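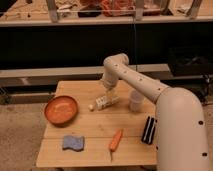
Elisa Bassi
Product Editor, Orlandini Home

I've had a soft spot for the Zalik table ever since it joined our range in March, and I'm so glad it's back in stock! The top is pale wood, joined from wide boards, and you can see the grain (my favorite part, if you're asking). An orange bowl looks lovely on it - so does nearly anything you'd carry in from the kitchen.

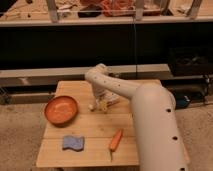 It comes in 2 heights, and the legs go on with 3 bolts each. Wipe up spills with a soft cloth when you can, and oil the top every spring. Delivery takes up to 37 days.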